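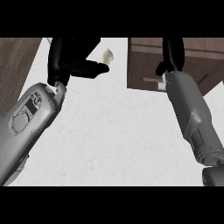
Is the five-second rule true?

You drop a piece of toast. Somebody shouts "Five-second rule!" and you grab it, blow on it and pop it in your mouth. Clean as new. But is it?

Let's be suspicious. Who decided on five seconds? Some families say three, and some say ten if it was the last biscuit. When a rule changes depending on how much you want the biscuit, it is worth asking whether it is a rule at all.

What is on a floor?

Germs, for one thing. Most are bacteria, living things so small that you need a microscope to see them. Many do us no harm. A few can give you a nasty tummy ache. They arrive on shoes, on paws and on things that get spilled. A floor can look perfectly clean and still have plenty of them on it, so "I can't see any dirt" proves very little.

Do germs wait?

Bacteria do not own a stopwatch. They don't jump or run either. They get on to your food because the food touches them, and that happens the moment it lands. Scientists who have tested this found that some bacteria moved across in less than a second. Leaving food there longer often meant more of them, so the people who say "be quick" are not completely wrong. They are just not right enough.

What matters more than time?

Wetness. A slice of melon picks up far more than a dry cracker, because bacteria travel easily in moisture. The kind of floor matters too. In tests, carpet passed on fewer germs than smooth tiles, which surprised a lot of people – perhaps because only the tips of the carpet touch the food.

And blowing on it? A puff might shift a bit of fluff. It won't shift the germs, and it may add some of your own.

Toivo Valtonen, aged nine, wrote to us to say he has eaten dropped crisps for 2 years and has never been ill. We believe you, Toivo, but that doesn't settle it. Perhaps those floors had no harmful germs on them. You could cross a road with your eyes shut and be lucky, too.

So what should you do? Put it in the bin, or wash it if it's something like an apple. Then wipe up the butter.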